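Home / News / Residential Property Management

Tratana opens its online tenant desk to smaller landlords

Posted 7 December 2025 by Elfriede Tiedemann

If you look after a handful of rentals and your filing system is a biscuit tin full of receipts, I have some very cheerful news. Tratana, the property management office on the main street in Itley, has opened its online tenant desk to landlords with as few as one rental. Until last week you needed at least six units to get in the door, and that left out most of the people who read this page.

I've been hoping for this one for ages. The tenant desk is where renters log a repair, see when the tradesperson is booked, pay their rent and pull up a copy of their lease. The landlord sees the same record from the other side. It does the dull work very well, and in our trade the dull work is where most of the arguments begin. Who rang whom about the hot water? Did anyone give notice before the inspection? It's all there with a time beside it, and both sides can read it.

Murray Te Moana runs the office and was in great form when I called in. He told me the old minimum had bothered him from the start.

"We'd get a lovely couple in with one unit over a bakery, and we'd have to tell them to come back when they'd bought five more," he said. "That's a silly thing to say to anybody."

The change was tried out first at Prostberg, the brick walk-up on the hill that went up in 1938 and still has its original stair rail (go and have a look, it's a beauty). Prostberg is an unusual building for a trial because the flats belong to different owners, several of whom live out of town and own nothing else. They were brought in one at a time, beginning in May. Murray says the first few weeks were bumpy. Tenants were logging repairs twice, once online and once by phone, and the plumber turned up to fix a tap he had already fixed. The office changed the wording on the repair form, and added a line telling people their request had been received, and the doubling up stopped.

The desk has now handled 3091 requests across all the buildings Tratana looks after. Repairs make up the biggest share, followed by questions about parking and then, to my delight, people asking for their neighbours to be thanked for something. There is no button for that. They just write it in the repair box and the office passes it on!

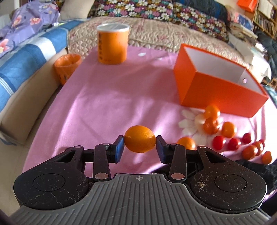
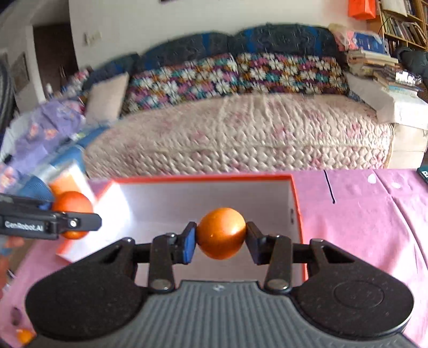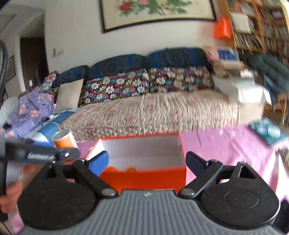 Do tenants have to use the online desk once their landlord joins?

Tenants can keep phoning the office or dropping in at the counter for as long as they like. Staff will enter the request for them, and the landlord will see it in the same list as everyone else's. Rent can still be paid by bank transfer or by cheque.

I was especially glad to hear that, having watched more than one building move everything to a website and leave its older tenants standing in the lobby with a password they couldn't read. Tratana has kept its counter hours exactly as they were, and the phone is still answered by a person in Itley.

Signing up is fairly painless. You bring in the current lease for each rental, a copy of your insurance, and a list of the trades you like to use. If you have a favourite electrician you can keep them, and the office will put their name at the top of the list for your place. If you don't, Tratana has its own people. You also set a spending limit for small repairs, so that a broken latch or a dripping tap can be dealt with without anybody chasing you for permission while you're at work. Anything over your limit comes back to you for a decision.

Lease renewals go through the desk too. The landlord gets a reminder well ahead of the end date, with the current rent and the notice period set out together on one page. I've missed one of those dates myself, years ago, and ended up with a very patient tenant and a very awkward phone call, so I'd have paid for that reminder alone.

What the desk won't do is pick your tenants for you. Applications are still read by staff, references are still phoned, and the landlord still makes the final call. Murray was firm on this and I think he's right. He'd sooner take an extra day over it than have somebody turned down by a form.

One small grumble, and then I'll go back to being pleased. The monthly statement is still laid out for owners with a whole building, and if you have a single flat you'll be scrolling past a lot of empty columns to find your own figures. Murray says a shorter version is being worked on. He wouldn't give me a date. I did ask twice.

The office expects to have room for roughly 800 rentals under the new arrangement before it would need to take on more staff. New owners will be brought in a few at a time, as they were at Prostberg, with the first group starting once their papers have been checked. Owners who already have places with Tratana don't need to do anything and their terms stay the same.

Next on the list is Moussa, the row of townhouses down by the rail crossing, where a good number of the owners manage for themselves and have been asking about the desk since they heard what was going on up the hill. There'll be an information evening in the common room there, with tea, and Murray has promised to put the whole thing up on the wall and go through a repair request from beginning to end. Tenants are welcome as well as owners. I'd encourage them to go along, as they'll be the ones using it most.

If you're one of our readers with a basement suite or a flat over the shop, do drop by the counter and ask for the small owners' sheet. It's two pages, it's written in everyday words, and the fees are on the front where you can find them. Bring your biscuit tin - they've seen worse.

Filed under: Simply local, Small landlords, Repairs and maintenance
Previous: Who clears the snow from a shared driveway?
Next: Reading your building's insurance renewal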